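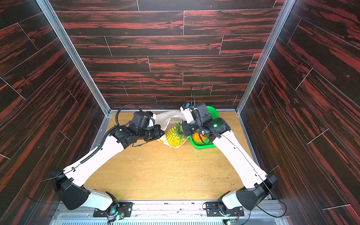
Bimanual cell running Vindau 2: left gripper on a white plastic bag, right gripper over a green tray, pineapple between them.

Vindau 2 adds shared planning for two-arm cells

Parken, May. Akpan has released version 2 of Vindau, its control and planning software for two-arm tabletop manipulation. The release replaces the separate left and right planners of the first version with a single planner that treats both arms as one system. It also adds a contact model for thin, flexible packaging and a new log format for replay and fault review.

In version 1, each arm was given its own goal and its own path, and a supervisor process stopped one arm when the two paths came too close. The method was safe but slow. On tasks in which one hand holds an item while the other works near it, the supervisor could pause an arm several times in a single cycle. Version 2 plans in the joint space of both arms. Clearance between the arms, the tabletop and the enclosure walls is checked while the path is being built, and the supervisor remains in place only as a last stop.

The planner recomputes at 30 Hz on the standard cell computer. If a new path is not ready in time, the arms continue on the last valid path and slow to a hold at its end. The hold behavior can be set per arm, so that a gripper under load keeps its grip force while the other arm backs away.

Plastic bags, film and netting were a known weak point of the first version, which modeled every grasped item as a rigid body. Vindau 2 lets the operator mark an item class as flexible. For these classes the software drops the fixed shape and tracks the grasp point, the visible outline and the pull on the gripper. A rise in pull with no matching movement of the outline is read as a snag. The planner then eases off, shifts the pull direction and tries again, up to a limit set in the task file.

Perception has been changed to support this. Item outlines are now updated during motion instead of only between moves. Items hidden in part by a gripper keep their last known position with a growing error margin until they come back into view. Small loose matter on the tabletop is placed in a separate low-priority class, which the planner may pass over but will not choose as a grasp target. The size threshold for this class is adjustable.

Akpan tested the release on a grocery handling set at its Parken site. The set covers removing produce from bags, moving it into trays and clearing the packaging to one side. The run consisted of 2,741 attempts under a fixed task file, with no operator input between start and finish of an attempt. Of these, 1,335 involved at least one flexible item. The replay logs from 1,009 attempts are included with the release as a reference set, along with the task file and the calibration records for the cell. Attempts that ended in a stop are kept in the reference set and labeled by stop code.

The new log format, named Kaltow, stores joint states, planner output, camera timestamps and operator events in one file. Version 1 wrote these to four files with separate clocks, and lining them up was left to the user. Kaltow files can be opened in the Vindau viewer or read through a command-line tool that exports plain tables. A converter for version 1 logs is supplied. Converted logs do not contain planner output, as version 1 did not record it.

Task files written for version 1 will load in version 2 but run in compatibility mode, with flexible item classes turned off. To use the shared planner in full, users must add an arm role (hold, work or free) to each step. The migration guide lists the steps that need manual changes. Cells must be recalibrated once after the update; the procedure uses the existing target board.

Known limits in this release: both arms must be mounted to the same base rail, mixed arm models in one cell are not supported, and snag detection is disabled when wrist force readings are missing or delayed. Support for mixed arm models is planned for a later release.

Vindau 2 is available now to current license holders through the Akpan download page. The Kaltow reader is provided at no charge and does not require a Vindau license.

Contact: Akpan Press Office, Parken | Copyright Akpan. All rights reserved. | Back to top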